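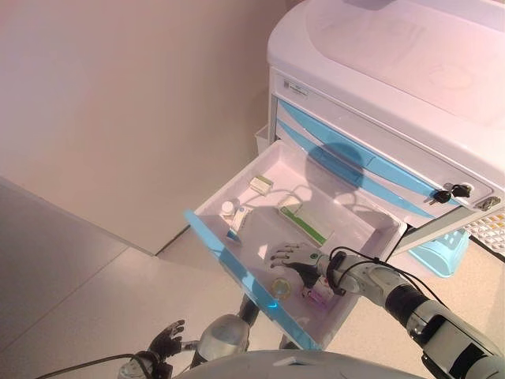
Die oberste Schublade unseres Verbandwagens, wie sie im Mai aussah.

Aus den Häusern: Der kleine Wagen in Nurnow wird aufgeräumt

Liebe Leserinnen und Leser, wer in den letzten Wochen bei uns in Nurnow ein Pflaster gebraucht hat, der kennt das Spiel ja schon: Schublade auf, erst einmal ein bisschen kramen, und dann liegt die Rolle Klebeband natürlich ganz vorne, während man hinten gesucht hat. Der weiße Wagen mit den hellblauen Schubladen leistet uns seit der Eröffnung gute Dienste, und vielleicht gerade deshalb ist mit der Zeit allerlei hineingewandert, Schachteln und Fläschchen und was man eben schnell irgendwo ablegt, wenn es an der Tür klingelt.

Sutrisno Hidayat hat sich der Sache nun angenommen. Er hat früher in Uvell das Materiallager betreut und bringt von dort eine Ruhe mit, um die ich ihn ehrlich beneide! Sein Vorschlag ist denkbar einfach: In die oberste Schublade kommt nur, was wir im Alltag oft in die Hand nehmen. Die langen Schachteln liegen der Länge nach, die kleinen stehen so, dass man die Aufschrift lesen kann, und das Klebeband bekommt einen festen Platz vorne. Alles, was seltener gebraucht wird, zieht eine Etage tiefer.
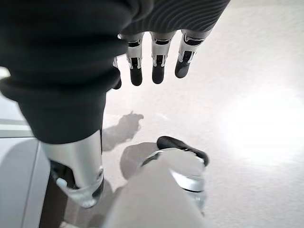

Was mit Fläschchen und Schachteln passiert

Fläschchen kommen bitte zuerst oben auf die Ablage, werden dort in Ruhe angeschaut (Verfallsdatum, Deckel, Etikett) und wandern erst danach zurück. Die Ablage hat einen abgerundeten Rand und lässt sich gut abwischen, man darf sie also ruhig als Arbeitsfläche benutzen. Angebrochene Schachteln sammeln wir getrennt, und Leeres geht gleich ins Altpapier. Wer unsicher ist, ob etwas noch gut ist, fragt lieber einmal mehr in der Apotheke in Ngata nach, dort ist man uns immer sehr freundlich begegnet.
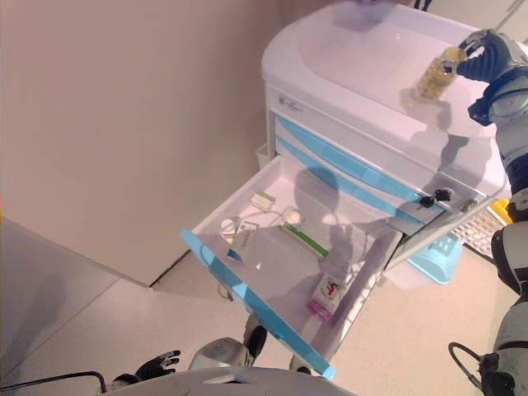

Und dann noch ein Wort zur Liste, die Sutrisno angelegt hat. Sie hängt im Büro neben dem Telefon, Apparat 77, und wer etwas Letztes herausnimmt, schreibt es bitte mit Datum auf. Bestellt wird immer bis 10 Uhr vormittags, dann kommt die Lieferung noch mit der Fahrt aus Ploltum mit. Die Schlüssel bleiben wie bisher am Wagen und werden nicht in Kitteltaschen spazieren getragen, auch nicht »nur ganz kurz«.

Für die unteren Schubladen nehmen wir uns später noch einen Nachmittag Zeit, vermutlich mit Kaffee und dem Rest vom Streuselkuchen. Wer mithelfen mag, meldet sich einfach im Büro.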